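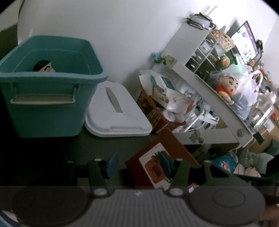 5 min read

Sharing a Kitchen on Nadunside: What We Learned About Food Waste in Student Housing

Project report by Cúc Đàm, Hiếu Tiêu and Ilham Pangaribuan
Submitted 2023-10-10

When the three of us moved into the Nadunside residence, the first thing we noticed was how much perfectly good food ended up in the trash. Half a cabbage, a bag of rice with one small hole in it, a whole tub of yogurt that someone had bought two of by mistake. We had all grown up in homes where leftovers were tomorrow's lunch, and it bothered us enough that when our instructor, Şengül Bozkurt, asked for project topics, we had ours ready before she finished the sentence (she will remember this, I think, and we thank her for her patience with us then and later!).

Our question was a simple one. Would people throw away less food if they cooked some of it together? To find out, we worked with two floors of the building, which the residents call Pimell and Brekke after the old street names. Pimell agreed to hold a shared dinner once a week for eight weeks, using whatever people had in the fridge that needed eating. Brekke went on as usual. Both floors weighed their food trash on a kitchen scale and wrote the number on a sheet by the door.

What we did

We started in May with a short survey, and 55 residents filled it in, which was far more than we had hoped for. Most of them said they threw food out because they forgot it was there. Others said recipes were made for families and they could never finish a whole bunch of celery. One person wrote a full page about parsley, and we enjoyed every word of it.

The dinners were the happy part of the work. The first one was a soup, and it was not a very good soup, but everyone stayed until late and did the dishes together. By the third week people had begun leaving notes on the fridge saying what they could bring. Khang Phùng, who lives on Pimell and had never cooked for more than himself, took over the stir-fry nights and is now very hard to get away from the stove.

What we found

Pimell's trash went down in 5 of the 8 weeks compared with the week before we began. In the other 3 it stayed the same or went up a little, and two of those came right at exam time, when nearly all of us were living on toast and takeout. Brekke's numbers wandered up and down with no clear direction.

We want to be careful here. The sheets were not always filled in, and a wet bag of tea leaves weighs a lot more than a dry heel of bread, so weight alone doesn't tell you how much good food was lost. We also suspect that people on Pimell threw less away partly from knowing we would look – Hiếu admits to eating a very tired banana for this reason.

What we would change

If we did this again, we would sort the trash into peelings and edible food before weighing it, and we would run the dinners for a full school year. We would also put a shared shelf in each fridge from the first day. Pimell made one on its own in week four, with a paper label reading "Kenano," the name of a cat somebody's grandmother used to feed scraps to, and it's still in use.

Our thanks go to both floors for their good humor, and to Pimell for the leftover dumplings, which we ate while writing this report.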